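Finelico adhesive wall hooks, pack of four: ten months on the wall

21 August 2019

I rent, and my lease has a clause about holes in walls that runs longer than the one about fire. So I have become a connoisseur of things that stick. The Finelico hooks replaced a set from Kasach, which held beautifully until the first damp evening in October, then let go of my winter coat at two in the morning with a noise like a burglar who had given up.

Fitting is dull, and I mean that kindly. You wipe the surface, peel, press and go away. The leaflet asks for a full day before hanging anything. I managed most of an evening, and had a stern word with myself about it. 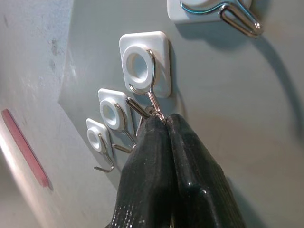

Can you get them off again without taking the paint too?
Warm the plate with a hairdryer for a minute, then slide dental floss behind it and saw gently. Mine left a gummy ring that came off with cooking oil. The paint in my hall survived, though it was never much to look at.

The maker claims each hook takes up to 900 grams. My kitchen scales put my keys, torch and dog lead together at 796, and that lot has hung in the hall since I moved the hooks there. A wet raincoat is another matter. One hook crept down the wall overnight, very slowly, like a guest leaving a party without saying goodbye.

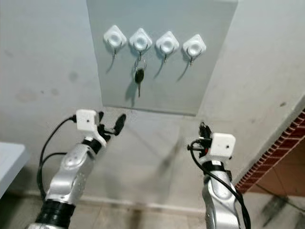

What they don't like

Textured wallpaper, for a start. Also steam, fresh emulsion and anyone who hangs a bag up by throwing it. I tried one on the side of a Vuvwood bookcase and it stuck so well that I now own a bookcase with a hook on it.

The spare sticky pads are the real swindle. You get 3, and a refill costs nearly as much as a new pack, so

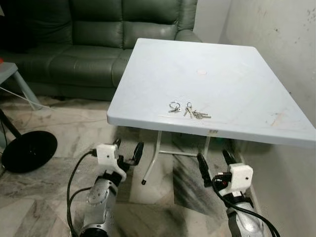 I have ended up buying whole packs and keeping the surplus hooks in a drawer, where they breed. Ruangrit does a cheaper pad that can be trimmed to fit with scissors. It smells of fish for a week but it grips. 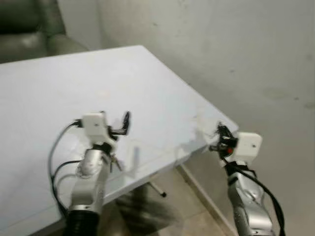 Lieselotte Seidel writes that I am too soft on them: hers lasted a month on bathroom tiles, and she has gone back to a nail and a clear conscience. She doesn't rent, I suspect.

Four stars in a hall, two in a bathroom. I'd buy them again, and given the pads I probably will by Christmas.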